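リュックの底から出てきたもの

2018年8月28日

夏の終わりになると、なぜか毎年かばんの掃除がしたくなります。暮れの大掃除のときには窓だの換気扇だのに気を取られて、かばんのことなどすっかり忘れているくせに、朝の風が少しだけ涼しくなって、洗濯物の乾き方が変わってきたなあと思うころに、急に「あのリュックの中、どうなっているんだろう」と気になりはじめるのです。

私が普段使っているのは紺色のリュックで、もうずいぶん長い付き合いになります。メトステッドに越してきてすぐのころ、坂の途中にある鞄と傘の店で買いました。そのとき本当に欲しかったのは、窓辺に飾ってあった革の手提げのほうだったのですが、店主のロサリア・エレーロさんに「あなた、本を持ち歩く人でしょう。手提げは肩を悪くするわよ」と言われてしまい、図星だったので、そのまま背負って帰ってきました。革の手提げにはいまでも少し未練があります(もう窓辺にはありませんけれど、通るたびについ見てしまいます)。

で、掃除です。まず中身を全部出します。出すだけなのに、これがまあ時間のかかること!

財布、鍵、眼鏡ケース、手帳。ここまではいいのです。毎日使っているものですから、顔なじみばかりです。問題はその下の層で、レシートが何枚も、くしゃくしゃになって互いにくっついていました。広げてみると818円のお昼ごはんのレシートがあって、何を食べたのかと思ったら豆のスープとパンで、そういえば雨宿りのつもりで入った食堂のものでした。窓がすっかり曇って、隣の席の人が傘を忘れていって、お店の人が走って追いかけていった日です。レシートというのは、捨てるつもりで手に取っても、こうやっていちいち立ち止まらされるので困ります。結局それは手帳に挟んでしまいました。

それから、のど飴の包み紙、片方だけの手袋(去年の11月に散々探したやつです)、乾いてしまったペン、友人のカタリナに返すはずだった封筒。封筒の中身は彼女の家の庭でとれた花の種の、余った分でした。返すと言いながらふた夏も背負って歩いていたことになります。慌てて電話をしたら、「それ、あげたつもりだったけど」と笑われました。なんの花だったか、彼女ももう覚えていないそうです。春になったら鉢にまいてみようと思います。

いちばん底には、文庫本が1冊。1999年に出た旅の随筆で、古本市で買ったまま行方がわからなくなっていたものでした。てっきり電車に置き忘れたのだと思って、同じものを探して買い直そうかとまで考えていたのに、ずっと背中にいたのですね。80ページのところに栞がわりの切符が挟まっていて、そこまでは読んだはずなのに、内容は見事に何も覚えていません。また最初から読めるのですから、得をしたと思うことにします。

中身を出してしまうと、リュックというのはずいぶん頼りない姿になるものです。肩にかけているときはどっしりして見えるのに、寝かせると、くたっとして、なんだか昼寝中の犬のようで。ふだんは背中にあって自分では見えないものですから、たまにこうして寝かせて眺めると、ああ、君はこういう顔をしていたのか、と思います。

紺色のリュック、ごろんと横になったところ。
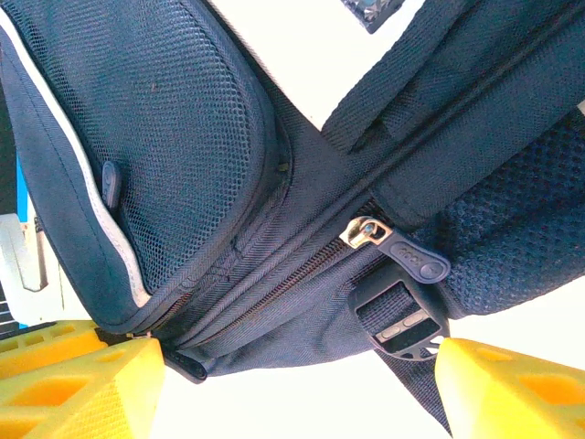
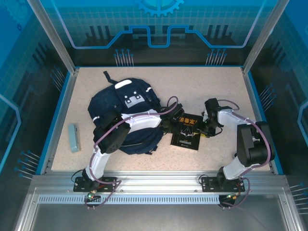
さて、掃除の続きです。毎回やり方を忘れてしまうので、来年の自分のためにも書いておきます。

最初に、ポケットを全部開けて、逆さにして振ります。ベランダか、新聞紙の上でやること。一度これを居間の敷物の上でやってしまい、クッキーの粉と砂を盛大に撒いて、掃除の仕事を倍にしたことがあります。砂なんてどこから入るのでしょう。海には行っていないのに。

次に、縫い目の隅に溜まった細かいごみを、古い歯ブラシで掻き出します。ここは根気の勝負で、ラジオをつけながらのんびりやるのがいいようです。メッシュのところも、同じ歯ブラシで一方向にそっとなでてやります。ごしごしこすると毛羽立つので、力を入れないこと。糸くずがしつこいときは、粘着テープを指に巻いて、ぽんぽんと軽く押さえると取れます。細かい目の生地はどうしても糸くずを呼ぶもので、気にしはじめるときりがありません。私はラジオの番組がひとつ終わったところで、もうおしまい、と決めています。

外側は、ぬるま湯に台所用の洗剤をほんの少し落として、布を固く絞って拭きます。そのあと、お湯だけで絞った布でもう一度。以前、思い切って丸洗いしたことがあるのですが、背中の当たるところの詰め物がなかなか乾かず、3日目になってもまだひんやりしていて、そのあいだ布の買い物袋で出かける羽目になりました。あれ以来、よほどのことがないかぎり拭くだけにしています。

ファスナーには、ろうそくをちょっと塗ります。これはエムリスさんというご近所の方に教わりました。エムリス・エドワーズさんは長いこと船の帆を縫う仕事をしていた方で、布と金具のことなら何を聞いても答えが返ってきます。ただ話がとても長くて(私も人のことは言えません)、ファスナーのことを聞きに行ったはずが、帆布の織り方と、若いころに乗った船の料理番の話まで聞いて、帰ってきたら鍋が焦げる寸前でした。教わったのは、白いろうそくの角を歯のところにすっとすべらせて、引き手を2回ばかり往復させ、はみ出したろうを乾いた布で拭きとる、というだけのことです。すべりが軽くなって、朝の急いでいるときに途中で引っかかることがなくなりました。色のついたろうそくは布に移るので使わないように、とのことです。

リュックの引き手といえば、私は引き手の形にちょっとうるさいのです。小さすぎると冬に手袋をしたままつまめませんし、金属がじゃらじゃら鳴るのも、静かな図書館ではなかなか気まずいものです。ゴムっぽい、指の腹になじむくらいの引き手がいちばん好きで、バスを待っているときなど、用もないのに触っています。子どものころ、ランドセルの金具をかちかち鳴らして先生に叱られていましたから、そういう癖はいくつになっても変わらないのかもしれません。

すっかり拭き終えたら、口を全部開けたまま、風の通る日陰に置いておきます。その間にお茶をいれて、机の上に広がった中身を見ながら、戻すものと戻さないものを分けていくのです。この時間がいちばん楽しいんですよ。今回戻したのは、財布、鍵、眼鏡ケース、手帳、新しいペン、畳んだ雨合羽、それから例の文庫本。戻さなかったのは、予備の予備のハンカチと、何の充電に使うのかわからないコードと、いつか誰かに道を聞かれたときのためにと持っていた町の地図です。この町に来てからというもの、道を聞かれたことは何度もあるのですが、地図を出そうとリュックを下ろしているうちに、相手の方が別の人に聞いて行ってしまうのです。のろまな案内人で申し訳ないことでした。

迷ったのが、小さな缶に入った裁縫道具です。めったに使わないので置いていこうかと一度は外したのですが、いつだったか、駅で上着のボタンが取れて困っていた学生さんに糸と針をお貸しして、とても喜ばれたことがありました。そのときの嬉しさが忘れられず、結局また内ポケットに入れてしまいました。こういうことをしているから荷物が減らないのです。

背負ってみたら、それでもやっぱり軽くなっていました。夕方、そのまま坂を下りて、切らしていた牛乳と玉ねぎを買いに行きました。ロサリアさんのお店の前を通ったら、ちょうど表を掃いていらして、「あら、まだ使ってるのね」と声をかけてくださいました。まだまだ使いますよ、とお答えして、ついでに窓辺をちらりと。いまは赤い傘が飾ってありました。

帰り道は玉ねぎの分だけしっかり重くなって、夕飯はスープにしました。文庫本は今夜から、1ページ目に戻って読みはじめます。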